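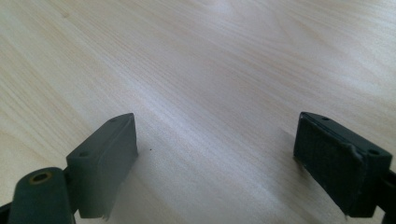
One user of the set wrote in to ask whether the pale streaks across the tabletop are stains, and whether to throw those files out. Please keep them. Glare, mostly. Comes and goes depending on where you stand.

Mudance — table surfaces, README

Pale timber tabletops, close up, for people matching finishes or sorting grain. Last tidy-up August 2024.

What's in it
1,038 pictures, 14 folders, one folder per table. File names are just numbers, sorry. Colour not corrected.

Labels
grain: diagonal / straight / curved / unsure
glare: none / soft / strong
clear: yes / part

"Clear" means the middle of the table has nothing sitting on it. Stuff at the edges is fine, still counts as clear. Changed this in December, older labels were stricter and 264 got redone by hand. Probably missed a few.

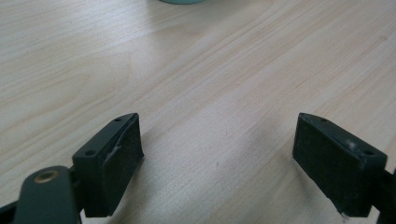
Grain diagonal, glare soft, clear yes. Bit of pale green at the top edge.

Known problems
— folders 2 and 9 might be the same table, havent checked
— "honey" and "beige" got used for the same colour in the notes, treat as one
— no timber species given. Could be veneer, could be solid, we didnt label it. Don't guess from the colour

Splits
None. Split by folder if you make your own, otherwise the same grain lands on both sides.

Kasten format export is still on the to-do list.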